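Packing order for a small school backpack

December 13, 2023

The list from the school came as two pages, and the second page was a correction to the first. After removing the duplicates I had a set of stationery, some books and a backpack of the size usually sold for primary school. The question was the order in which to load it.

I have written before about loading panniers, and most of the same rules carry over. Dense, flat items go against the back panel. Small, hard items go where they can't press into a spine. Anything needed in the first lesson goes in last. The difference with a child's bag is that the person unpacking it is seven and will not remember a system, so the layout has to survive being emptied onto a floor and refilled by feel.

My first attempt used a Pultunlow organiser insert, a folded panel with elastic loops. It held pens well. It also took up enough depth that the larger hardcover would only go in at an angle, which put a corner against the zip. I took it out and have not gone back to it. The Zemumik pouches that Jacobus Ntuli recommended in the comments on the pannier post were better, but the zips are stiff for small hands, and I wanted fewer containers in any case.

The current method is to lay the bag flat with the front panel up and set everything out beside it before anything goes in. 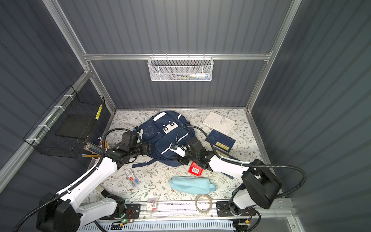
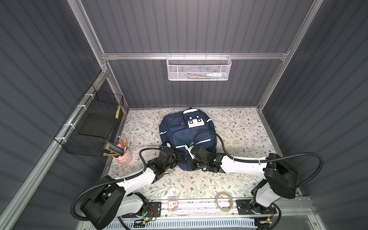
Front pockets are the part of a backpack I find hardest to use well. They sit furthest from the shoulders, so any weight in them has the longest lever arm, and they bulge into whatever is behind. On a navy bag like this one, with a large zippered front pocket edged in white piping, there is a temptation to treat the pocket as a second compartment and put books in it. I keep it for flat, light things only: tissues, a bus card, the note that has to be signed. If the pocket can't be pressed flat with one palm after closing, something comes out.

The main compartment goes as follows. Books first, spines down, largest against the back panel. Spines down means the page edges face the opening, which makes titles harder to read, but the covers don't catch and fold when the next item is pushed in. Slim booklets go between two stiff covers and never on the outside of the stack. I lost a Pryor exercise book to a curled corner last February and have been strict about it since then.

Next, the pencil case, upright at one side. A soft fabric case compresses and fills the gap beside the books. A rigid box does not compress and has to be given its own space, so it goes in before the soft case, at the bottom, on its widest face. Tape goes beside it, on edge. Small cartons of stationery I would sooner open at home and decant, because the carton is mostly air and the flaps tear by the second week.

Pencils are a separate matter. The bulk supply stays in a cup on the desk and only five go to school at a time, sharpened, points all facing the same way. Replacements are issued on return of the stub. This has cut losses, though I have no proper baseline to compare against.

For weight I used the kitchen scale, a Vitano flat one that needs the bag balanced on an upturned bowl. The case with its contents came to just over 200 grams, and the books made up nearly all the rest. Moving the heaviest book from the front of the stack to the back made no difference to the scale, obviously, but the bag stopped tipping forward when stood on the floor, and that is a reasonable test if you don't want to do any arithmetic.

Still to sort out: the drink bottle. It leaks slightly at the lid when laid on its side, so it can't go in with the books, and it is too wide for the side pocket. I have a narrower one on order and will add a note under this post once I've tried it.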